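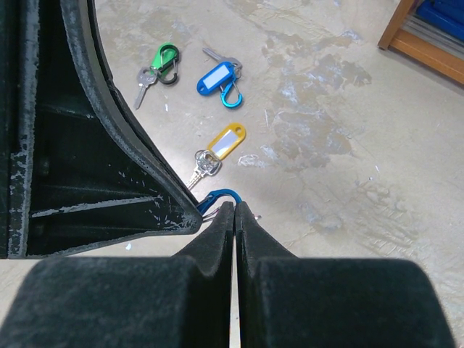 How much line do I need for an ordinary back garden?
Measure post to post and add a metre and a half for the knots, so a garden of seven metres wants a shade under nine metres of line. Our shortest hank will cover that and leave you a bit over for tying up the beans.

The Amaral Cotton Washing Line

We have sold washing lines at Nunero for longer than anything else in the shop, and the Amaral is the one I have at home. It's a braided cotton line with a polyester core, and I love it far more than anyone ought to love a piece of rope! Pegs grip it. It doesn't leave that grey stripe across the shoulders of a white shirt (plastic-coated lines are terrible for this once the coating starts to go), and when you run a cloth along it on a spring morning it comes up nearly as good as new.

The cotton goes on the outside because that's the part that touches your washing. The core does the pulling. An all-cotton line is a lovely thing for a fortnight, then it drinks up a shower of rain and sags until your sheets are wiping the lawn. The Amaral does give a little in its first week, so put it up, hang one heavy load on it, then take up the slack and retie. After that mine has needed tightening once a year, usually in September when the towels from the summer holidays are finally done with.

Sizes and colours

Short hank, 9 metres. Long hank, 30 metres. Full reel, 740 metres, for launderettes, campsites and people with a great many neighbours. All three are the same 7 mm line. Natural is always on the shelf. The green comes and goes, and when it goes it can be a good while before the next lot, so ring first if you're making a special trip. Our stock number is 1456 for everything in the range; just tell us the length.

Putting it up

You want two fixings that won't budge. A hook screwed into a fence panel isn't one of them, however new the fence. A proper post set in the ground, a brick wall with an eye bolt, or a decent sized tree with a strap around it will all do nicely. Tie one end with a bowline and the other with a taut-line hitch, and you'll be able to slide the hitch to tighten things up without undoing anything. Miyuki Miyazaki teaches both knots at our counter in Ernham on a Sunday, free, with a cup of tea, and has got even my father-in-law tying them properly.

Height matters more than people think. I'm fairly short and have my line just above my head, then push it up in the middle with a prop once it's loaded. Everything lifts clear into the breeze and you don't have to stretch.

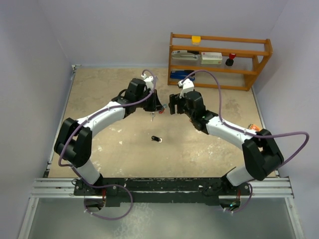 If you're hanging double duvet covers, please do use a prop. A wet king-size cover pulls hard on the middle of any line, and the wind makes it worse. Fold it over the line by a hand's width, peg both corners and twice between, and leave one side open so the air can get in. It fills like a sail and dries in no time, and there's hardly a crease left to iron.

Looking after it

Leave it out in summer. Bring it in over winter if you can be bothered (I can't always, and mine has come through four of them). If it gets green, soak it overnight in warm water with a scoop of washing soda, rinse, and hang it back up to dry where it lives. Bleach will weaken the cotton, so keep that away.

Cut ends need binding or they'll fray. Wind strong thread tightly round the last couple of centimetres, or wrap it with tape before you cut. Hanks come with both ends already bound.

Princess Tagle at the Hondthorpe branch will cut odd lengths from the reel while you wait, and she keeps a box of offcuts by the door that are perfect for shed jobs and sweet peas. Pegs, props and eye bolts are on the next page.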